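Gripper swap week, part whatever. We've been pulling apart old desktop towers with the arm for a while now, and I finally got to run the Nuken gripper against the Bisgate one on the same job. Notes as I go, in no special order.

**1/** The job: take parts out of a desktop, put them in the fixture, repeat until bored. RAM first, then the drives, then the power supply if everybody's still in a good mood. Same program for both grippers apart from the tool offset and the finger width.

**2/** The Bisgate is the strong one. It grabs a power supply like it's mad at it. Great for big stuff, but the fingers are chunky and it hates memory slots. I got 37 clean RAM pulls out of 86 tries before I gave up and went to get coffee.

**3/** The Nuken is slimmer and has way better force control. Set it low, creep in, close, wiggle, lift. First afternoon I was already getting sticks out without chewing up the latches. I may have yelled a little!
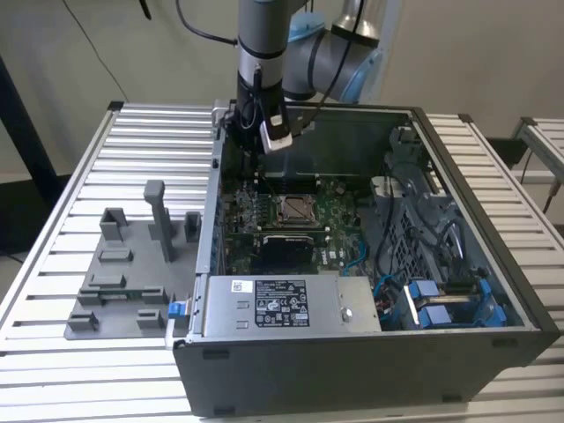
**4/** Cables are still the boss fight, though. Any cable that droops over a part and I lose the approach angle - then it's a detour, and the detour costs me more time than the pull does. Neither gripper fixes that. I've been nudging waypoints by hand like it's 1995.

**5/** Controller side: I moved from the Fagundes box to the Botadau one in the middle of all this, which was dumb (two changes at once, I know, I know). The Botadau feels snappier on force stops and the logs are so much easier to read. The Fagundes had the nicer pendant and I miss it every single day.

**6/** Somebody asked about speed. I'm capped at 450 mm/s between stations and way slower near the board. Could go faster, don't want to. I've bent one set of fingers already and the spares took forever to show up.

**7/** Plan is 200 more pulls on the Nuken with softer pads, then the Bisgate goes back on for power supplies only. If you've got a quick-change plate you like, please tell me which one - I'm so tired of those four tiny screws.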